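Home Files Issues Wiki Releases

Setodach Creature Sheets

README, last edited September 17, 2024

Setodach is a fantasy setting for play-by-post games, and this repository holds the creature and caster sheets that go with it. There are 702 sheets at present. Each one is a plain text file with the same set of fields, so a game master can search them with any editor or load them into a script.

The sheets began as posts on the old Tostham board. Alvar Magnusson copied them out by hand before the board closed in April and fixed the worst of the spelling. Names of players were removed. The wording of the abilities was left as written, even where two sheets disagree about what a spell does.

Fields

name: the creature or caster as it appears in play
affinity: one element, or "none"
spells: separated by semicolons, strongest first
evolves: what the creature turns into, and the condition
notes: free text, often empty

The evolves field is the messy one. Some authors gave a level, some gave an event in the story, and a few wrote only "ask me." Treat it as text and don't try to sort on it.

Spell entries are kept in spells.txt, one per line, 3,618 lines in all. Many are the same spell under different names. Merging them is on the list for version 2. 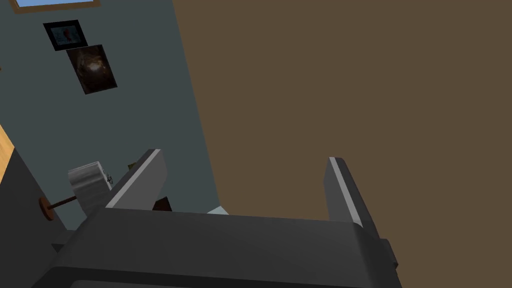
Using the sheets

Copy the sheets folder into your game directory. If you run the Feltico dice bot, point its lookup path at the folder and restart it. Names with accents, such as the Hägglund river troll, have to be typed with the accent or the lookup fails.

Known problems

- 40 sheets have no affinity line. The bot reads these as "none."
- Shield is listed as both a spell and a piece of gear.
- Undead sheets use an older health scale. Double the number.

Corrections go in Issues. Please give the file name and quote the line you want changed.

Shares 2 Comments 40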